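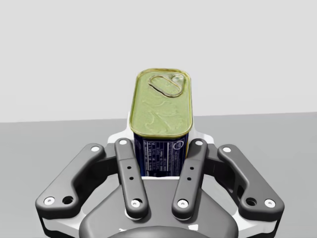

Rectangular can, pull-tab lid, dark blue side.

3 min read

1/ Notes on compression socks for people who stand all shift. I have been wearing and measuring these for a while and the sizing charts are the weak point, so this thread is mostly about sizing.

2/ Compression is given in mmHg at the ankle. A 15–20 sock is the common off-the-shelf grade. 20–30 is firmer, and I would ask a doctor or a fitter before buying it. The number only holds if the ankle measurement matches the chart.

3/ Shoe size tells you very little. Measure the ankle at the narrowest point above the bone, then the calf at the widest point, then floor to the bend of the knee. Do it in the morning, before any swelling.

4/ My calf is wide for my ankle. On the Turnis chart that puts me in two sizes at once. Their support desk said go by the ankle. I did. The ankle was fine and the top band left a groove by 2 p.m.

5/ Stodent sells a wide-calf version of the same length. Same ankle range, more stretch in the upper third. No groove. The knit is thicker and it fills a snug work shoe, so try it with the shoe you plan to wear.

6/ Räsänen is the only one of the three I tried that lists fiber content by zone. Foot is mostly nylon with some wool, leg is nylon and elastane. The foot is warm. Good in October, less good in a kitchen.

7/ Wash test. 13 cycles, cold, mesh bag, line dried. I measured the relaxed width of the top band before and after with a steel ruler. Turnis gained 6 mm. Stodent gained 2. Räsänen gained 3.

8/ Relaxed width is a rough stand-in for lost tension. It does not give you a pressure reading. I don't own the instrument for that and I'm not going to guess at mmHg from a ruler.

9/ Maritza Tamayo fits hosiery at Garbridge and looked over my numbers. Her correction: let the sock rest a full day after drying before measuring. I had been waiting an hour. The widths above are remeasured her way.

10/ She also told me to stop pulling from the top band. Turn the leg inside out down to the heel, seat the heel, then work the fabric up a little at a time. Rubber gloves help with grip and save the knit from fingernails.

11/ Never fold the top over. Doubled fabric squeezes harder than the rest of the leg. If there is extra length at the knee, the sock is too long — exchange it for the short version.

12/ Heel pocket: if it rides above your heel after an hour of walking, go down a foot size if the brand splits foot and leg sizing. Stodent does. Turnis doesn't.

13/ Asked about men's vs. women's. In the pairs I compared, the difference was foot length and color range. The leg charts were identical. Buy off the leg chart and ignore the label on the box.

14/ Open-toe pairs are next. I have one on the line now and will add widths to this thread after it has been through the same number of washes.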